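Forums > Around the House > Laundry & Cleaning > Red and white stuff, wash together??

mitomom206
Posted 2007-06-27
OK so I have a pile of red things with white trim to get through and I'm scared of ending up with pink.

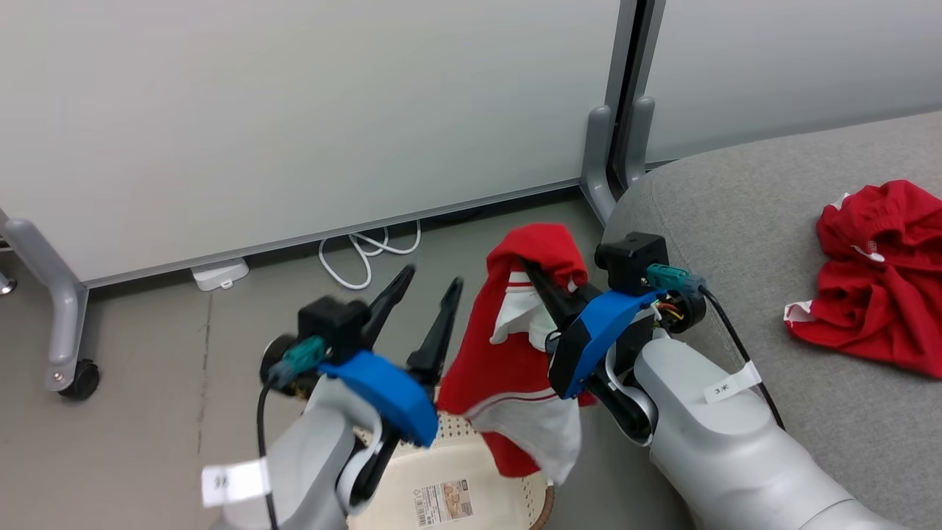
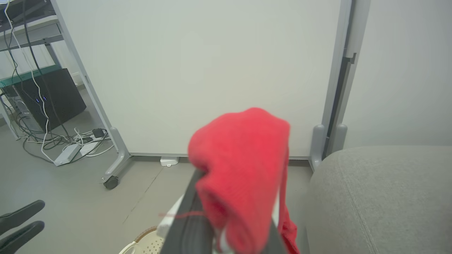
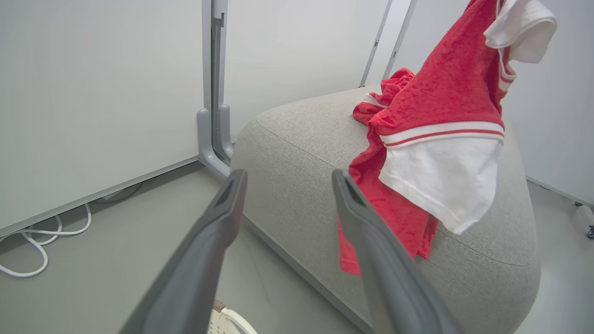 My plan is cold water, everything in one load, and hope! My sister-in-law swears by a cup of vinegar to set the dye, but I've ruined a good tablecloth that way before. The one on the gray seat in the last picture worries me most, what with that white panel and the little striped trim right up against the red. Do I soak it first or not?

Felham_Fran
Don't soak!! Sitting in water is how red gets into white. Cold, short cycle, 2 color catcher sheets, out the second it stops.

grarkach
Disagree with Fran. I soak mine 30 minutes by itself in the sink and keep changing the water. Vinegar does nothing, save it for salad.

Felham_Fran
And your whites are still white?

grarkach
White enough for me lol

mitomom206
Going with the sheets, I think. Wish me luck

Replies: 5 | Views: 200 | Shares: 2

Related threads
Pink socks, can they be saved?
Drying on a rack in June humidity
Best basket for a small laundry room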